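Visit report: Clondico bottling and packaging site, Beseldale
2 Aug 2026

The Clondico site at Beseldale opens to visitors twice a year. The July opening took in four parties, and mine was the second. The tour covers the preform store, the blow-moulding hall, the filling line and the packaging archive, in that order, and lasts a little over two hours. Hair nets and ear plugs are issued at the gate.

Preforms arrive by lorry in octabins from Toment, a moulder further down the valley. They resemble thick test tubes with a finished screw thread at the open end. The thread is never reheated. In the oven the collar is shielded while the body passes the lamps, and any distortion at the neck shows up later as a weeping cap. The 29 gram preform serves most of the larger soft drink bottles on site. A lighter one is in trial, and we were not shown it.

Blowing takes place in a rotary machine with 20 moulds. A rod stretches the softened preform to the bottom of the mould and air at two pressures does the rest. Base inserts are changed separately from the body shells, so one body shape can be run with different feet. Several bases were laid out on a bench in various stages of wear. The lobes of the older ones had visibly rounded edges, and bottles from them are said to rock on a flat conveyor.

The filling hall is seen from a gallery behind glass. Carbonated product is filled cold under counter-pressure, capped within a second or so, then warmed in a tunnel to stop condensation spoiling the cartons. The line was stopped for a label change during most of our time there, which made it easier to see the layout but left little to report on speed. The label reels are made by McIver.

The last part of the visit was the least formal. Bottles were set out on tables to be looked at from all sides, and the guide spoke at length on tinted material. Tint is added at the preform stage. It hides slight haze and gives the drink a stronger colour on the shelf, at the cost of a lower price for the recycled flake.

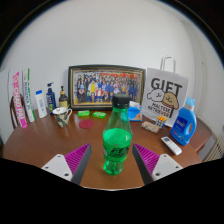

Green is the awkward one, according to Toment, as it can only go back into green or into strapping and fibre, and a black cap has to be floated off first. The guide accepted the point on flake but held that caps separate readily in the wash tank whatever their colour, the closure material being lighter than water. The figures for the site's own green flake were promised by post and have not yet come.

A lobed foot also throws light unevenly through a tinted wall, and the inspection cameras on the line have to be set up afresh for each base design. Clear bottles with a plain foot need the least adjustment.

Practical notes. Parking is at the north gate only. The gallery stairs are steep and there is no lift. Flat shoes are compulsory and sandals will be turned away. Tea is served in the canteen after the archive. Places for the next opening are booked through the site office in writing.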